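在仿真里给双臂机器人换夹爪、调相机：我的一套对比流程

最近问我夹爪怎么选的人有点多，干脆把我自己折腾的步骤整理成一篇。先说清楚，我不是做算法的，我就是那个天天改配置文件、盯着日志骂人的。文章里用的仿真环境是我们组自己搭的，内部叫 Ramus，控制器那一层叫 Kuvodmont。你用别的仿真器也没关系，思路基本能照搬，参数名自己对一下就行。

一、先想好要比什么

我第一次做对比的时候特别贪心，夹爪、相机、控制器三样一起换，跑了一整个星期六，最后拿着一堆曲线完全不知道是谁的功劳。Iqra Sethi 看完我的表格只回了一句：“你这是在比天气吗？”好吧，重来。

所以第一条规矩：一次只动一样。我现在的顺序是先定相机，再定控制器，最后才换夹爪。相机放最前面是吃过亏的，视角一变，前面录的所有回放都没法并排看，等于白干。

二、准备场景

场景不用豪华，但别拿一个空荡荡的灰盒子糊弄自己。我喜欢用带走廊、带门的室内场景，墙面颜色差别大一点，机器人转身的时候你一眼就知道它朝哪边。纹理也要开，纯色墙面下面很多视觉问题根本暴露不出来。

随机种子一定要固定！我用的是 1687，没什么讲究，就是当时顺手敲的，后来懒得改了。写在配置文件最上面，别写在启动命令里，命令过两天你就找不到了。

然后检查这几项：

物理步长和控制频率要能整除，不然手臂会有很细的抖动，看着像夹爪松了一样。
关节初始姿态存成单独的文件，每次从同一个姿态开始。
碰撞体打开显示看一遍，看完记得关掉。我忘关过好多次，录出来的画面全是线框。
日志目录按夹爪名字分开，别用“新建文件夹2”这种名字，求你了。

三、调头部相机

相机我一般先用默认安装位置，然后一点一点改俯仰角和视场角。头部相机的好处是能同时顾到身体附近和前方环境，坏处是手臂一抬就容易挡东西。所以调的时候不要只让机器人乖乖站着，把两条手臂摆到几个常用姿态，每个姿态都存一张图。

看图的时候我会问自己几个问题：夹爪的指尖看得清吗？机身占掉了多少画面？前方还有没有足够的空间给导航用？地平线歪不歪？最后这一条很多人不在意，但如果你后面要接别人的视觉模型，画面歪着进去，结果也容易跟着歪。

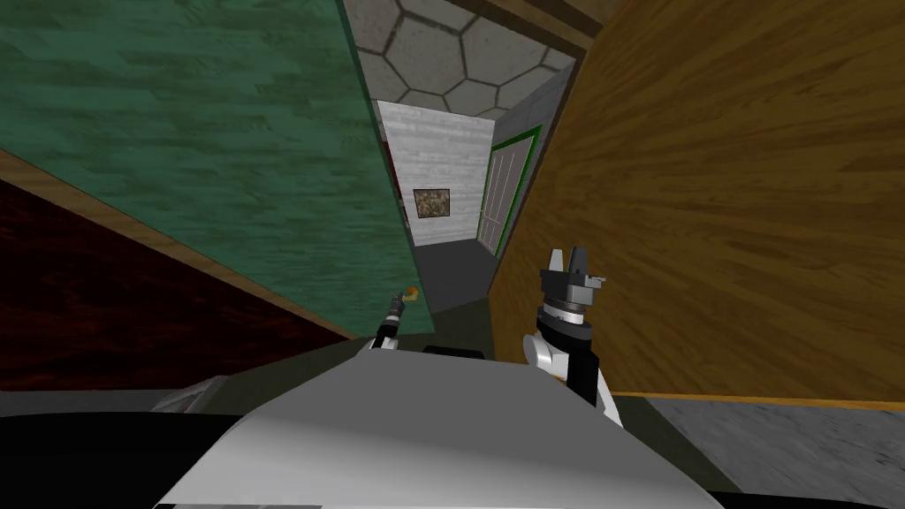 走廊场景，机器人视角：右臂夹爪指尖朝上，左臂在画面里小得多，两侧墙面都是斜的。

像上面这个视角，我会在记录里写三条。第一，右边夹爪很清楚，连手指侧面那个小凸起都看得到，拿来检查右手的开合够用了。第二，左臂只有细细一截，末端那点橙色勉强能当个标记，要靠这个角度评价左手的抓取就别想了。第三，整个画面倾斜得厉害，走廊尽头的白墙和挂画倒是还在视野里，做远处定位可以先凑合。

记录就这么写，大白话，别写“视角良好”。良好是什么意思，过一个月你自己都不知道。

四、定控制器

Kuvodmont 里我常用两种模式，一种是关节位置控制，一种是末端阻抗控制。刚上手的话先用位置控制，出了问题好查，关节该到哪没到哪，曲线一画就明白。

等位置控制跑顺了再切到阻抗。切之前先把刚度调低，慢慢往上加，加到手臂在目标点附近不再晃荡为止。Mohcine Bennani 喜欢反着来，一上来就给高刚度再往下降，他说这样快。快是快，可我试的时候手臂直接怼到门框上弹了回来，仿真里看着挺好笑的，真机上我可笑不出来。各位自己选吧。

还有一点，左右两条手臂的增益不要默认一样。两边装的末端要是不同，重量就不同，用同一组参数多半有一边不舒服。先单独调右臂，再单独调左臂，最后两条一起动，看看互相带不带得动身体晃。

五、换夹爪

终于到正题了。我的做法是给每个夹爪写一个单独的描述文件，里面放质量、质心、手指行程、最大夹持力，还有工具中心点的偏移。最容易错的就是工具中心点，差一点点，抓东西就总是偏，你还会以为是相机标定的锅。

换完之后先别急着抓东西，按这个顺序来：

1. 空载开合，来回做几遍，看手指两边是不是对称。
2. 手腕转一圈，看夹爪外壳会不会碰到前臂。
3. 把夹爪抬到相机前面，确认指尖没有被自己的外壳挡住。
4. 抓一个规则的方块，慢速，抬起来停一会儿再放下。

这 4 步都过了才算装好。哪一步不对就回到描述文件里改，千万别在控制器里加补丁，补丁会跟着你跑到下一个夹爪上，然后你就会在半夜对着屏幕发呆。

平行夹爪是我最推荐的起点。结构简单，参数少，抓盒子、抓把手都还行。缺点是遇到圆滚滚的东西容易滑，薄片贴在桌面上也很难抠起来。多指手当然更灵活，但是光把接触参数调到不抽搐就够你忙一阵子，建议先有一组平行夹爪的数据垫底，后面比起来心里有数。

六、跑批量和看结果

单次成功说明不了什么，要跑批量。我每个夹爪跑 4000 次，物体位置随机，种子序列保持一致，挂着过夜，早上来看。跑之前先试跑一小批，确认日志真的写进去了。别问我为什么强调这个。

结果我不光看成功率，还会把失败的分类：没对准、夹到了又滑掉、路上撞了东西、超时。不同夹爪的总成功率可能差不多，失败的方式却完全不一样。Meriem Metwally 帮我写了个小脚本，能从每一类里随机挑几段回放出来，比盯着数字有用多了，强烈建议你也写一个。

如果“没对准”特别多，先回第三节查相机，再查工具中心点。“滑掉”多就看摩擦系数和夹持力，注意摩擦系数别调得太美好，仿真里像涂了胶水一样，上真机就露馅。“撞了东西”多半是规划那边没更新夹爪的外形，把碰撞体换成新的再跑一遍。

七、几个零碎的提醒

显卡紧张的话，批量跑的时候可以降低渲染分辨率，但是对比的几组必须用同一个分辨率。

每次改参数都提交一次版本，提交说明写上改了什么、从多少改到多少。

左臂的评价最好另外加一个腕部相机，头部视角经常照顾不到它。加了之后记得重新跑右臂那组，别拿旧数据来凑。

Ramus 的导出脚本默认不带相机外参，要在设置里手动勾上。我下一步打算把腕部相机的安装位置也拿来比一轮，配置文件整理好之后会更新在这个页面里，有问题直接在下面留言，我一般晚上回。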